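Home | Courses | Handouts | Library | Contact

Flekulthorpe Institute of Food Studies
Preserved Foods, Unit 2: Salting and Curing Fish
Posted 27 Oct 2024 by the Unit Coordinator

Purpose of this handout

These notes accompany the second lecture of the unit and should be read before the practical class. Students are expected to know the difference between dry salting and brining, to be able to calculate a brine by weight, and to recognise the common faults in a cured fillet.

1. What salt does

Salt draws water out of the flesh and moves into it at the same time. As the salt content rises, less water is available to the organisms that cause spoilage. Salting slows spoilage but does not stop it altogether, and lightly salted fish must still be kept under refrigeration. Flavour and colour also change during curing. The flesh becomes firmer and, in oily species, slightly translucent.

2. Dry salting

The fillets are laid skin side down on a bed of salt, covered with more salt and stacked in layers. Liquid is allowed to drain away. Thick fillets need longer than thin ones, and a batch should be graded by thickness before work begins. Medium-grain salt is preferred for this unit. Very fine salt can harden the surface quickly and leave the centre under-cured.

3. Brining

In brining, the fish is held under a salt solution. For the class exercise, 600 g of salt is dissolved in enough water to bring the total weight of the brine to 1,000 g, and the strength is then given as a percentage by weight. Students will notice that this is far too strong to dissolve fully – the undissolved salt at the bottom of the tub is intended, and keeps the brine saturated as water leaves the fish.
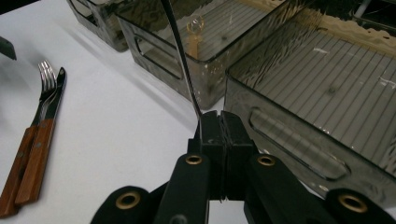 The tub should be stirred gently at each inspection, as the upper part of the brine weakens first. Fillets that float must be weighted with a clean plate. Brine is not to be reused between batches.

4. Faults to look for

A sticky surface usually points to poor drainage. Yellow or brown patches on oily fish suggest that the fat has been exposed to air. Pink discolouration is caused by salt-tolerant bacteria, and any affected fish is to be discarded and the tub cleaned before further use.

5. Before the practical

Read the Mansour and Plovetti case notes, which compare two approaches to curing mackerel. Bring a clean apron and closed shoes. Salt and scales are supplied from the Basico store cupboard – please record the quantities taken on the sheet inside the door.

Previous | Next | Unit list | Back to top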